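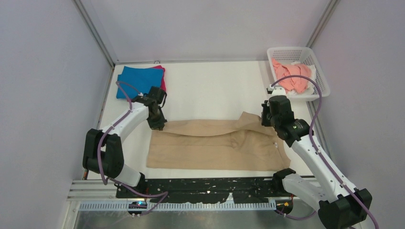 Banora steamer, four months in

Bought the Banora handheld in February to replace my old Vasa, which leaked on everything I own. Quick notes because people keep asking.

Heats up fast. Under a minute, good enough for me. Tank is 300 ml and gets through maybe two shirts and a pair of pants before it starts spitting – refill then, don't push it, or you get drips down the front.

Linen: great. Cotton shirts: good, collars need a second go. Tablecloths and anything big – meh. Arm gets tired, and the creases from the closet shelf dont really go. I still drag out the iron for those.

Cord is too short. Why is the cord always too short. Ended up on an extension.

The Arnar one my sister has is lighter and quieter but the trigger wont lock, so you're squeezing the whole time. Deal breaker for me with my thumb.

Hard water here, so I descale every few weeks. Vinegar and water, run it through, rinse twice. Manual says to buy their tablets. No thanks.

The brush attachment is usless, fell off on day one, lives in a drawer now. The travel bag is nice though.

Would I buy again? Yes, on sale. Not at full price. Four stars, would be five with a longer cord.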